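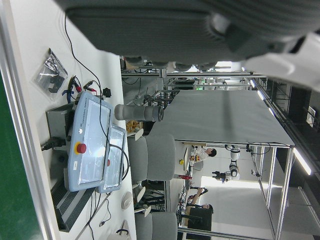

Bench at the Vukero open day, pendants out, snacks within reach

Spent Thursday arvo at the Vukero open day and my feet are killing me but oh my god, what a good time. Thread, because I can't shut up about it.

They don't do the shiny showroom thing at all. You walk straight into the lab and it's all cables and alligator clips and office chairs, people at their desks getting on with it. My kind of place!

One of the blue pendants on the bench is a Universal Robots one -- big glossy touchscreen, fat red stop button in a yellow ring. Desta Habte ran our demo and the first thing she taught us was where that button is. The second thing was where that button is.

We went through in groups of six and everyone got a turn jogging the arm. I had it going the wrong way on two axes before I worked out which way was "towards me". Desta very kind about it. The bloke after me got it first go, so I've decided he's done it before.

Favourite bit was the teaching demo. You move the arm to a spot, save it, move it, save it, then play the lot back. Three waypoints and I felt like a genius.

Asked Wajid Awan what eats most of his week and he said cable management, no pause whatsoever. Having seen the bench, yeah, fair.

Also had a good yarn about grippers and how much harder soft stuff is than boxes. I took two pages of notes and can read maybe half of them.

They're doing another one in October and bookings go through the Vukero site. Wear comfy shoes, there's a lot of standing. I'm bringing my dad -- he'll ask more questions than I did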